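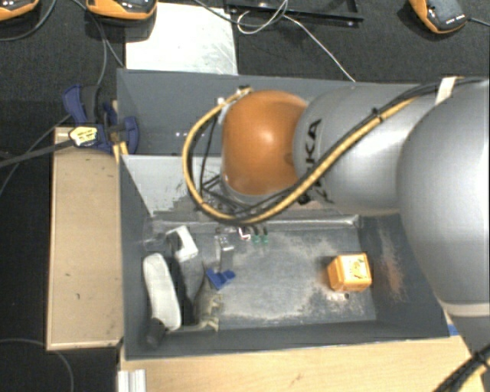

Le 28 mars 2019

Grand ménage dans l'atelier cette semaine, et j'en profite pour noter ce qui marche chez moi contre la rouille, vu que j'ai encore retrouvé deux ciseaux à bois piqués au fond d'un tiroir (les bons, évidemment !).

## La rouille légère

Vinaigre blanc, une nuit, dans un bocal étroit pour ne pas en gaspiller. Le lendemain je frotte à la laine d'acier 0000, je rince à l'eau avec une cuillère de bicarbonate, et surtout je sèche tout de suite – au sèche-cheveux, oui, ma famille s'y est habituée. Une goutte d'huile de camélia et c'est reparti.

Je ne laisse jamais tremper les manches. J'ai essayé une fois, sur un petit ciseau de 16 mm, et le frêne a gonflé puis fendu.

## Les vis grippées

Moitié acétone, moitié huile de boîte automatique, on secoue, on dépose trois gouttes et on va boire un café. Fenêtre ouverte et pas de cigarette ! Le mélange se sépare vite, donc il faut resecouer à chaque fois. C'est Gaetano Tedesco qui m'a donné la recette, et depuis je n'ai plus racheté de bombe.

Si la tête est déjà abîmée, un élastique large glissé entre le tournevis et la vis rattrape bien les choses. Appuyez fort, tournez lentement.

## Ranger au sec

- un morceau de craie dans chaque tiroir, à changer en avril et à l'automne
- du papier kraft légèrement huilé autour des fers de rabot
- jamais d'outil posé directement sur le béton

Pour les étiquettes, j'écris au crayon gras sur du ruban de masquage. Ça tient deux ans et ça se décolle sans laisser de colle.

Prochaine fois, l'affûtage à la pierre à eau. J'attends que la mienne soit à nouveau plane, elle est creusée comme une assiette à soupe.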